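Research > Papers > Household Electronics and Repair

October
Beathag Haldane and Hamish Dalgleish

3. Keeping desktop computers in use: what owners decide and when

The households in the Columard survey were asked about one desktop computer each, the one used most often in the home. We asked what had last gone wrong with it, who had looked at it, and what was done next. Replies came from 200 households, and 30 of these agreed to a longer interview.
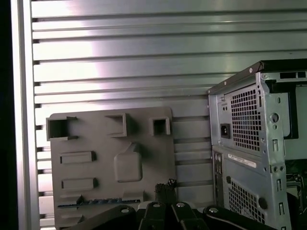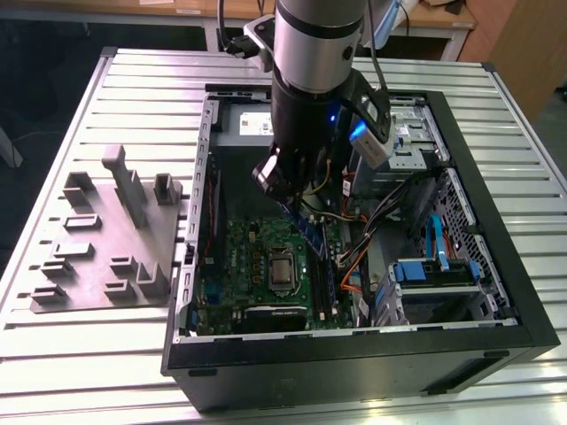 Figure 4. Slatted metal surfaces, one with a gray molded plate and one with an open desktop computer.

Owners tend to think of a computer as one object that works or does not work, and this shapes what they do when it slows down. In the interviews, people who had never had the cover off spoke of the machine as "old" or "tired" and were ready to replace it as a whole. People who had seen inside one were more likely to name a part. In the open tower in Figure 4 the memory module, the CPU in its socket and the heat sink can each be told apart on the green board, and this is the level at which a repair shop prices the work. A household that is quoted a price for more memory is making a different decision from one that is told the computer needs fixing. We return to this in Section 5, where the wording of quotes is compared.

The most common complaint was slowness, followed by failure to start and then by noise. Slowness was also the complaint owners lived with longest. Several people had put up with it for more than a year before they did anything, and two of them told us they had stopped using the desktop for everything except printing. Failure to start was dealt with much sooner, usually within the month, and the first step was nearly always to ask a relative.

Relatives matter more in our results than we expected when the survey was planned. The first version of the questionnaire, tested in Podton, offered only "shop," "maker" and "self" as answers to the question of who had looked at the computer. So many people wrote in a son, niece or brother-in-law that a fourth choice was added before the main survey went out. The Podton replies are left out of the counts given in this section for that reason.

Price was the reason given most often for not repairing. We asked interviewees what they would be willing to pay to have a five-year-old desktop put right, and the figure that came up again and again was 100 dollars. Few could say where it came from. One man said it was what he had paid the last time, though the receipt he found for us later showed a lower amount. Others said that above that price "you might as well get a new one," a phrase we heard in nearly the same words in different towns. Actual quotes collected from the two shops that took part, MacKinnon and Kelero, were often lower than this limit for a single part and often higher once labor for moving files was added.

Moving files deserves a separate note. Owners rarely mentioned it when asked about cost, but they brought it up at length when asked what worried them. Photographs, tax records and saved passwords were the usual items. Some had kept a dead computer in a closet for years for the sake of what was stored on it — in one home there were three such machines, the oldest under a pile of board games. These computers do not show up in collection records, and we suspect that estimates of how long desktops stay in homes miss many of them.

There are limits to what can be drawn from these replies. The sample leans toward older owners and toward people who own their homes. Renters moved more often and were harder to reach for the interviews. We also relied on memory for the dates of past repairs, and where receipts could be checked, the dates given were often off by a season or more. We have treated them as rough order only — first problem, second problem, replacement — and have not tried to work out exact ages from them.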